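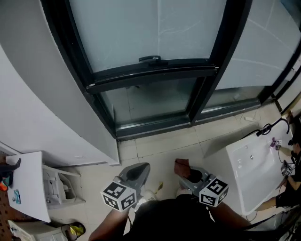

4. Cleaning the bathroom: glass door, tiled floor and basin

This section covers weekly cleaning of a tiled bathroom with a framed glass sliding door. It also covers a basin that has been taken off its fixings and stood on the floor. Read it through once before you start. The label on the Venine bottle says the whole job takes 2 minutes. It does not, and you should set aside 45.

4.1 What you need

One bucket
Two cloths, one for glass and one for floors (brown or another dark colour is sensible for the floor cloth, as it will be that colour soon enough)
Venine bathroom cleaner, or plain washing-up liquid
An old towel
A soft brush

The Trimness glass spray sold alongside this range is optional. We have tried it against warm water and a drop of washing-up liquid and could not tell the two panes apart.

4.2 Clearing the floor

1. Pick up anything small that is lying on the tiles. Look along the foot of the door as well, where cords and bottle tops tend to collect.
2. Lift cables and hoses clear of the area you are going to wet. If a cable is plugged in, switch off at the wall and unplug it first.
3. Sweep towards the middle of the room, then pick up the sweepings. Do not sweep towards the door track.

Note: Shoes with a clean, dry sole are better than bare feet for this job. The "non-slip" claim on most floor tiles was made about dry floors.

4.3 The glass sliding door

1. Close the door fully.
2. Wipe the frosted glass first, from the top down. Use a damp cloth, not a dripping one.
3. Wipe the handle and the crossbar. Black fittings show soap marks more than any other finish, whatever the brochure says about easy care.
4. Wipe the clearer lower glass last and dry it straight away with the towel. Streaks that hide on frosted glass are plain to see here.
5. Run the soft brush along the bottom track and lift out the dirt with a corner of the cloth.

Caution: Do not use scouring powder or a blade on frosted glass. Some frosting is in the glass and some is a film stuck on top, and you will only find out which by ruining it.

4.4 The basin, when it is off its fixings

A basin standing on the floor is easier to clean round the back and much easier to crack.

1. Lay the folded towel on the tiles and rest the basin on it. If the basin will not sit level, leave it tilted and pack the low side so that it cannot rock.
2. Check whether the tap is still attached. If it is, support the hose with one hand while you move the basin. Never carry the basin by the tap.
3. Put the plug or a twist of cloth in the drain hole. There is no pipe under it now, and whatever goes down will come out on the floor.
4. Clean the bowl, then the rim, then the foot of the tap, where most of the limescale sits.
5. Take the plug out over the bucket and let the bowl drain.

Caution: A basin of this sort is a two-person lift - one at each end, knees bent. One person can wash it perfectly well while the other gets on with the floor.

Note: Bamivell limescale sachets ask for 16 hours of soaking. Try an old toothbrush and some vinegar first, but keep vinegar off black taps and natural stone.

4.5 The floor

1. Start at the far wall and work back towards the way out.
2. Fold the floor cloth in four. Turn to a fresh side when one is dirty, and rinse when you run out of sides.
3. Go round the basin, then move it and do the patch underneath. Skipping this saves a minute and leaves a grey outline.
4. Dry the join between the floor and the wall. Curved walls are sold as having no corner to trap dirt, but there is still an edge at the bottom and it still needs wiping.

Beige tiles are forgiving. Their grout is less so. The Nishimura grout pen promises 100 per cent coverage, and it may well manage that on grout that was clean to begin with. Scrub first and decide afterwards.

4.6 Before refitting

Leave the basin until it is dry all over, including the underside. Check the rim and the drain hole for hairline cracks by running a fingertip round them. Do not refit a cracked basin with extra sealant. For connecting the tap and waste, go to section 5.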